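4.3 Fehlerfall: Verlust des Griffs beim Umdrehen

Von den 1.223 Durchläufen der Aufgabe »Behälter entleeren« wurden 1.150 ohne Eingriff beendet. Die übrigen 73 haben wir einzeln durchgesehen. Die meisten Abbrüche fallen in die Phase, in der der Behälter bereits über Kopf steht und sein Inhalt sich noch nicht vollständig gelöst hat.

Der Regler der Stojanovska-Steuerung geht in dieser Phase von einer konstanten Last aus. Verklemmen sich die Teile im Behälter, bleibt der Schwerpunkt länger als geplant in der Nähe der Öffnung. Die Schließkraft wird trotzdem nach 155 ms abgesenkt — der Wert stammt noch aus den Vorversuchen mit starren Bechern. In der Folge rutscht der Behälter, oder ein Finger drückt gegen den austretenden Inhalt. Personen waren nie gefährdet, der Not-Halt wurde aber zweimal von Hand ausgelöst (Protokoll: H. Zupan).

Abbildung 6 zeigt die über Kopf gehaltene Pommes-Attrappe. Drei gewellte Stücke ragen dicht aneinander aus der Öffnung, am mittleren liegt von unten ein weißer Greiferfinger an.
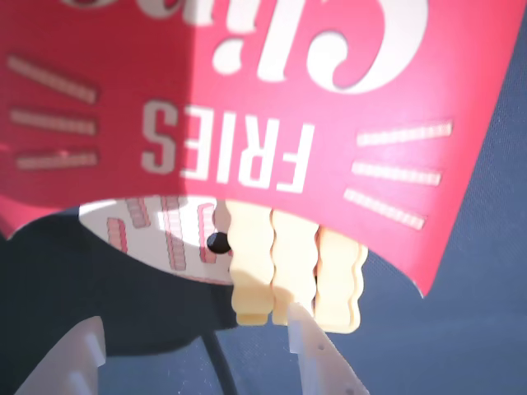
Abbildung 6: Roter Spielzeugbehälter mit der Aufschrift »FRIES«, Öffnung nach unten.

Reicht es, die Absenkung der Schließkraft zeitlich zu verschieben? Eine spätere Absenkung verringert die Zahl der Abbrüche, behebt aber die Ursache nicht, weil die Dauer des Verklemmens von Durchlauf zu Durchlauf schwankt. In einer Nachmessung mit 100 Durchläufen haben wir die feste Zeitvorgabe daher durch eine Schwelle auf dem Handgelenkmoment ersetzt. Die Ergebnisse stehen in Abschnitt 4.4.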